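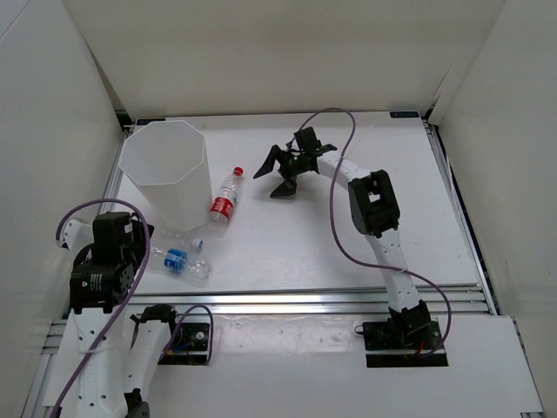 Allergen labels in the Wultimholm dining hall – what gets lost between kitchen and counter

Final report, food service module
Najwa Kassab, Wekesa Chege, Adi Teoh
Handed in June 12, 2024

Started from a complaint. Student orders the dairy-free lasagna, gets the regular one, finds out three bites in. Nothing serious that time. We wanted to know how often the tray and the ticket don't match.

Method: we went through 479 order tickets from the hot counter and checked each against the server's log sheet. Only tickets with a diet request on them. Lunch and dinner both. Breakfast left out, no tickets there.

Result: 58 mismatches. Most were at the handoff, not in cooking. The cook makes the right dish, puts it on the pass, and then the card falls off or gets swapped. Vegan and vegetarian mixed up more then anything else, same green card with a different letter.

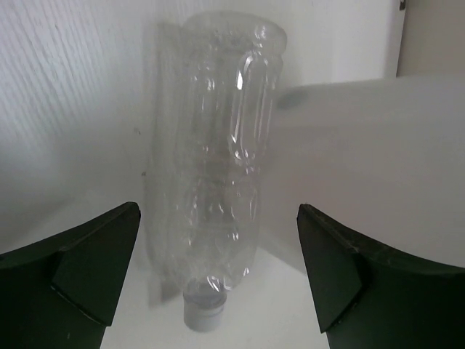
Where do most of the mix-ups happen?

At the pass, when a finished plate waits for a server and its card gets separated from it.

We talked to Nadhirah Pillai, who runs the evening shift. She said the cards were picked by the old caterer, Prosser, and never changed when Forero took over. New staff get told the colors on their first day and thats it. Two of the servers we asked had vegan and vegetarian backwards.

Tried a fix for eight dinners – full word printed on the card, clipped to the plate rim. Fewer mismatches, but the dinners were quiet ones so we don't want to lean on it. Clips got lost in the dishwasher too.
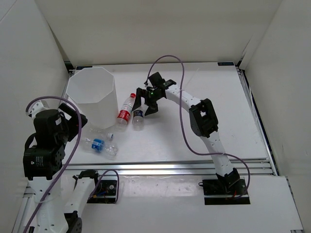

What would it cost to switch the cards?

A pack of 1000 printed cards is cheap enough to come out of the paper goods budget, and the clips are the bigger expense.

Limits: one dining hall, one term, log sheets filled in by hand and some hard to read. Unreadable ones counted as matches, so the real number may be higher. Would like to repeat it in July with the summer menu if Forero agrees.

Thanks to Romain Arnaud for the log sheets.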